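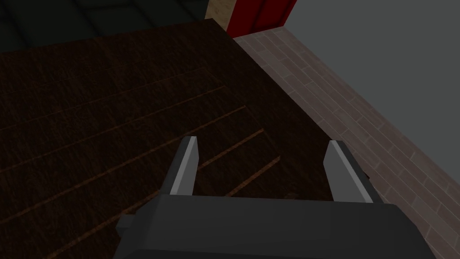 Most people who want to start carving buy too many tools. One fixed-blade knife with a short blade will get you through your first year, along with a strop and a cut-resistant glove for the hand that holds the wood. Mine is a Grostell I bought second-hand in Mernden, and I still reach for it first.

Start with basswood if you can get it. It cuts evenly and doesn't fight you much at the knots, mostly by not having many. Green branches from the yard work too, and they cost nothing. Birch and willow are both fine. Leave dry oak and any of the hard gums alone until your hands are stronger.

Cut your blank a bit longer than the finished piece. The extra gives you something to hold, and you saw it off at the end.

Sharpening

A new knife is often not sharp enough to carve with. If you have to push hard, stop and sharpen. I use wet-and-dry paper on a flat offcut, beginning at 352 grit (the older European sheets are marked that way) and finishing at 2000. Lay the whole bevel flat, pull the blade away from the edge, and do the same number of strokes on each side. Then strop on leather with a bit of green compound.

Once the edge is good you only need the strop. Eight passes a side every half hour or so is plenty.
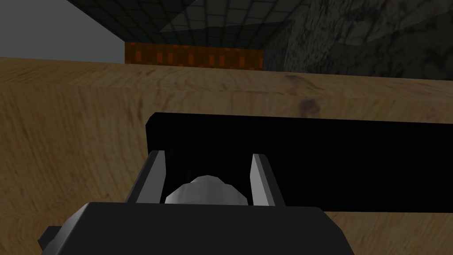 Bernice Zakaria wrote in to say she skips the leather altogether and strops on the back of a cereal box, glued down grey side up with the compound rubbed straight in. She changes the cardboard when it goes shiny. I tried it and the edge was as good as I get from leather, though the card tears if you roll the blade at the end of the stroke.

Grips and cuts

Learn two cuts before you try a figure. The first is the push cut, where the thumb of your holding hand presses on the back of the blade and moves it a short way. The second is the paring cut, the same motion as peeling a potato. Keep your thumb well below where the blade will come out, and wear a leather thumb guard -- a strip of bicycle tube will do in a pinch.

Always work down the grain. If the wood starts to tear or lift, turn the piece around and come at it from the other end.

We use cookies to remember your settings and count visits. By continuing to browse you accept this. Manage cookies

Finishing

Sanding takes the colour and crispness out of knife work, so I leave the facets showing. Wash off pencil marks and finger grime with dish soap and an old toothbrush, let the piece dry overnight, then rub in raw linseed oil. Lay oily rags out flat outside to dry. Bunched up in a bin they can catch fire.

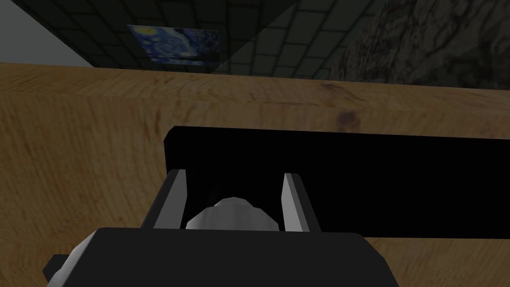
Su asked whether walnut oil would do for a spoon, and said the linseed smell had put the whole house off the last one. It will. Give it a few weeks to cure before the spoon goes near soup, and keep it away from anyone with a nut allergy.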